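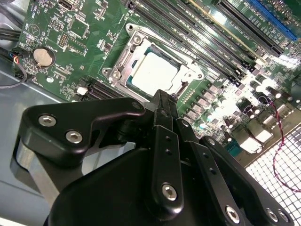 Ticket 947 was opened for a desktop tower that shuts itself off under load. The user, Karla Villaseñor, reported that the machine runs normally for email and spreadsheets but powers down without warning during long Larkero exports, usually after 40 minutes. No error is shown and nothing is written to the event log except the unexpected shutdown entry. With the cooler off, the processor is seated in its socket with the silver retention frame over it, and the coin cell is in its round black holder on the other side of the board. The battery was not replaced under this ticket.

Status: Pending user confirmation
Priority: Normal
Assigned to: Anayeli Nava
Site: Escobedo office

Reported symptoms

Machine powers off during exports. Restarts by itself on some occasions, stays off on others. Fan noise rises before the shutdown. Problem began in March, after the desk was moved against the wall.

Checks done remotely

1. Reviewed event log. Kernel power entries only, no disk or memory errors.
2. Ran the Reltavik monitoring agent for one working day. Processor temperature climbed steadily during the export and was at the throttle limit in the last reading before each shutdown.
3. Asked user to pull the tower away from the wall. Shutdowns continued, but later into the job.
4. Ran memory test overnight. Passed.

Checks done on the bench

1. Disconnected power, laid the tower on its side and took off the side panel.
2. Removed the cooler. Old paste was dry and had pulled back from one corner of the contact surface. Heatsink fins had a mat of dust on the intake side.
3. Released the latch arm, lifted the processor and inspected the socket under a magnifier. No bent contacts found. Processor reseated and latch closed.
4. Pressed down on the memory modules and the graphics card to confirm seating. No movement.
5. Traced the drive cables back to the board, including the blue SATA cable. Left as routed – the loop does not reach the cooler position.

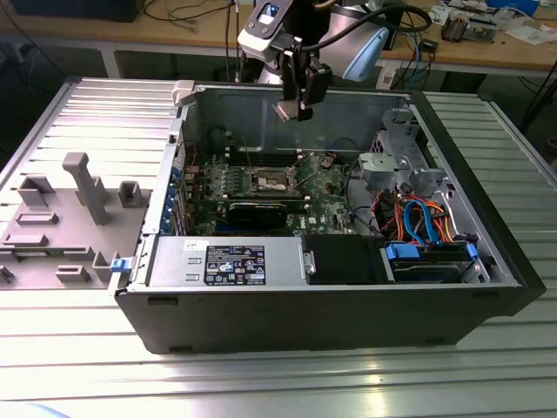

Work performed

Cleaned the heatsink with compressed air and a soft brush. Wiped both contact surfaces with isopropyl alcohol and lint-free cloth. Applied new Furkden paste and refitted the cooler, tightening the screws in a cross pattern, half a turn at a time.

Ran a full processor load for 6 hours with the side panel on. No shutdown. Temperature leveled off well below the throttle limit and stayed there. Power supply voltages were within range for the whole run, so the supply was not swapped.

Comments

Villaseñor: Can the drive be left alone? The export templates are only saved locally.

Nava: Drive was not wiped or removed. Please copy the templates to the shared folder anyway.

Villaseñor: Will do. I have a big export on Friday and will report back after that.

Nava: Fine. Keep the rear of the case clear of the wall. If it shuts down again, note the time and reply here – do not open a new ticket.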